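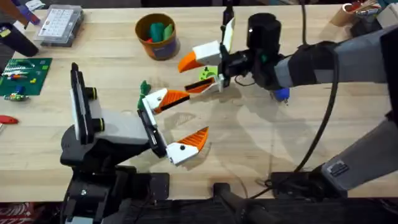
Several owners wrote to us after the first edition to say that their bench top had gone patchy on the second coat, and could we please explain the oiling a little more slowly. We're very glad to, so do put the kettle on and read this section through once before opening the tin.

4. Oiling your bench top

Vunon bench oil goes a long way, and you will need far less of it than you expect.

1. Brush the top down well and wipe it with a dry cloth, working into the corners where dust likes to settle.

2. Sand lightly along the grain, never across it. Start with whatever paper you have to hand and finish with 600 grit if you'd like that lovely silky feel.

3. Stir the oil (please don't shake it, or you'll be chasing bubbles all afternoon). Pour a small puddle and spread it thinly with a lint-free cloth.

4. Leave for 20 minutes, then wipe off everything that hasn't soaked in. Be quite firm about this! Patches nearly always come from oil left sitting on the surface.

5. Wait 5 hours and repeat. Two coats suit most rooms, three a damp garage.

Note: the Pereyra top is supplied with its first coat already on, so owners of that model may begin at step 2 and stop after one coat.

Caution: oily cloths can catch fire by themselves if left in a heap. Lay them flat outdoors until fully dry, well away from the house, before putting them in the bin.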